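Long white ledge in our new room - what would you do with it?

We just moved into a plain white room and I'm so excited about the long ledge running across the wall!

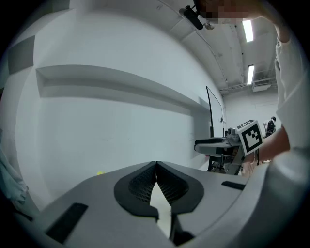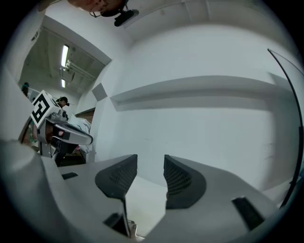 Last edited in February

The ledge is 348 cm long and 19 deep. Shelf, plants, coat hooks underneath? Ideas please!

Mullent
Plants - all the way! Trailing ones look wonderful against white. I fit seven pots on mine. Put saucers under them.

Tzavaras
Check it's solid first. Then hooks, maybe some 2 inches below the edge.

Vudeck
paint it yellow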